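Eltton Toy Prices, README

The table lists sale prices of old toys and board games from collector fairs in Hindville and Trarkcombe. It has 200 rows. Each row is one sale, with the name of the toy, the maker, the colour of the box, the condition and the price in Canadian dollars.

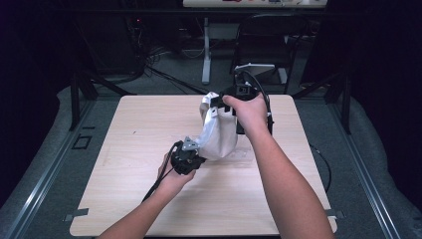
Condition is a grade from 1 to 12, where 12 means the box was never opened. In 2 rows the grade is missing, please leave them empty.

Prices are without tax. Questions and corrections go to Anneli Juntunen.

Last change: Nov 17, 2024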